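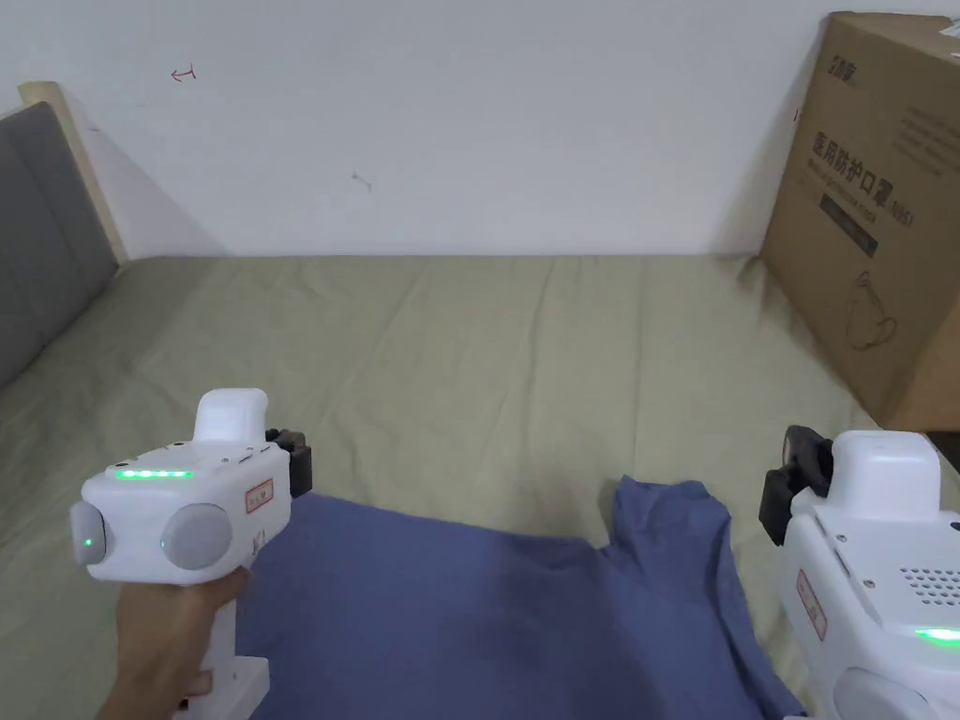 Dretlow fitted sheet, sage

Plain fitted sheet in a pale sage green, made by Kalniņš and sold by Sadside. It goes with the Dretlow duvet cover and pillowcases, which are sold separately.

Price and sizes

Single, double, king and super king. All four sizes are the same depth and will take a mattress up to 33 cm deep, including a topper if you use one. If your mattress and topper together come to more than that, choose the deep version on the Trenport page.

The double is the size we sell most of and the one that runs out first. When a size is out of stock you can leave your email address and we will write once when it is back.

Fabric

100% cotton, 300 thread count, with a smooth, flat weave. It is dyed before it is sewn, so the seams are the same shade as the rest. The colour is a grey sort of green. It sits well with grey upholstery and light wood, and looks a little cooler by daylight than under a warm bulb.

The sheet isn't treated to resist creasing. Expect soft folds across the mattress in everyday use, more so in the first few weeks. If you like a flat finish, iron it slightly damp on the cotton setting, or take it off the line early and pull it tight over the mattress.

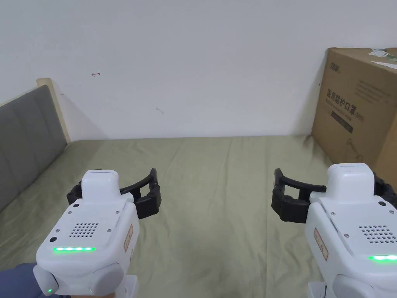 The elastic runs all the way round the hem. On older stock it was only at the corners, and several buyers told us the long sides came untucked. Sheets with the full elastic have a white care label. The old ones have a green label and are no longer sold.

Fitting

Start with a corner at the head of the bed, then do the corner diagonally opposite. The remaining two should go on without much pulling. On the single and double, the long side is marked with a small woven tab inside the hem.

Washing

Wash at 40 degrees with similar colours. Do not bleach. Tumble dry on low. Wash before first use, on its own or with dark things, as a little dye may come out. Shrinkage in the first wash is allowed for in the sizes given.

Reviews

4.6 out of 5 from 1,616 reviews. Most of the lower scores are for the colour, from people who wanted a brighter green. Fabric swatches are free on request.

Delivery and returns

Sent within two working days. Unwashed sheets can be returned in their packaging within 30 days. Orders placed in December can be returned until the end of January.

Page updated 11 August 2023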